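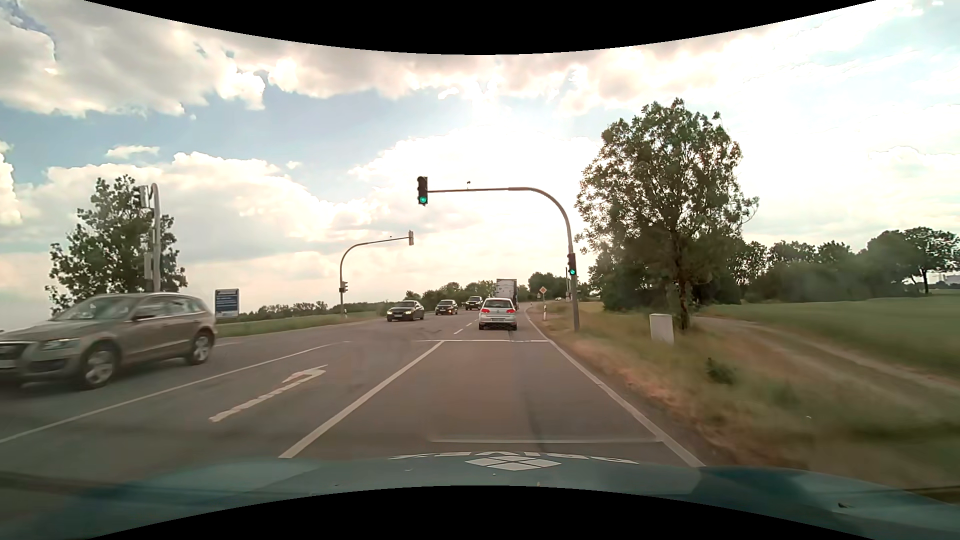 How faded can a lane marking get before drivers stop following it?
Quite faded on a dry day, less so in rain. In our survey most drivers kept to the lane until over half the paint was gone.

3.2 Wear on rural approaches
Survey of 22 approaches near Drondale, 387 drivers, May only. Arrows wore faster than edge lines, mostly along the shaft where tires cross. Repainted sites (15) not pooled with the rest, see Ferrand's notes on primer.

Figure 3. Country road approach with left-turn arrow, shaft worn.

Rain data are thin. Only two wet days, and teh Trestley counts were lost for one of them.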